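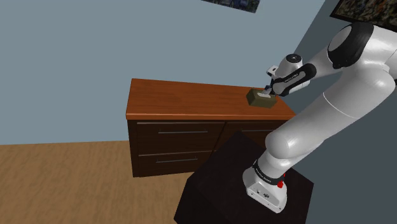
What an arm costs before you buy the arm

I have spent most of January with a spreadsheet called "robot money", and I would like some of my evenings back.

Regular readers will know the workshop has been promised one arm. One. Getting it promised took most of last year, a slideshow and a lunch I paid for myself. What I hadn't understood is that the promise covers the arm and very little else, in the way that being given a horse covers the horse.

So before anybody signs anything I've been doing the job in simulation. A white arm on a black pedestal, a wooden cabinet with drawers, a tissue box on top, and the gripper down by the tissue. Total outlay on furniture: nil. I have moved that cabinet more often than I've moved anything in my own house, and my back is fine.

The pedestal

Look at where the pedestal stands. It is right in front of the drawers on the right-hand side. On a screen this is a small matter. In a real room you have just bought yourself a cabinet with half its drawers blocked, and a very heavy black lump you'll need two people and a trolley to shift.

I had put down 509 pounds for a pedestal, which was the price in the Disness catalogue and which I now think of fondly, like the price of a pint when I was a student. That figure is for the block. It leaves out the base plate, the bolts and the delivery, and it assumes your floor is flat. Our floor was laid by optimists.

Musyoka Mushi, who runs the bay next to ours and has done all this before, read my first draft and wrote one word against the pedestal line: "Height?" I had not put a height. I had budgeted for a pedestal of no particular height. He has been very decent and has only brought it up at every tea break.

The gripper

The arm quote from Viretti is for an arm. It stops at the wrist. I had rather pictured it arriving with a hand on, as most arms I've met do.

The gripper is a separate line, the bracket that holds it is another, and the cable is a third, on a different page, from a different department. Then there are fingertips. I've put in for 32 spare pairs, which looks greedy on paper. Musyoka says order them now while someone else is paying, and I have no answer to that.

I went for a gripper quote from Sarıgül as well, mostly to have something to wave about. It came back lower, and then the adaptor to fit it to the arm ate the difference. I'm told this is called a saving.

Reach, or why I now own a tape measure

The simulated arm folds back on itself to get at the top of the cabinet, elbow up high, forearm coming down. It looks a bit like someone trying to get crisps out of a bag without waking the baby. The elbow also takes up a good deal of room that I hadn't given it. My floor plan had a neat circle round the base and a shelf inside the circle. The shelf has gone.

I tried the job with the cabinet 40 centimetres further off and it wanted a longer arm. A longer arm wants a bigger pedestal, and a bigger pedestal wants a word with whoever laid the floor. I put the cabinet back.

If you are planning one of these yourself, do this bit before you ask for quotes. I did it after. The suppliers were all very polite about the second round of emails, and slightly less so about the third.

What's in the budget now

Arm, as promised. Gripper, bracket, cable. Fingertips. Pedestal, with a height. Base plate and bolts. Fencing, from Drelorside, who are the only people to have quoted on the day I asked. A secondhand cabinet, because a new one seemed silly for something whose job is to stand there and be reached over. Tissues.

I have also put in 2000 pounds marked "other". It was "contingency" for a week, but that word makes people upstairs ask what it's contingent on. "Other" went straight through.

Still missing is training. Two of us need it, and the course is only cheap if you don't count getting there, sleeping there or eating. I'd also like a proper bench for the laptop – at present it lives on a stool, and so do I, and we take turns.

Software licence is the line I keep scrolling past. It's yearly. The arm is a one-off and the pedestal will outlive us all, but the licence comes round every January like the gas bill, and I haven't worked out whose budget it belongs to. I've coloured the cell yellow for now. The whole sheet goes upstairs at the end of the month, yellow cell included, and I'll post the final version once it's been through.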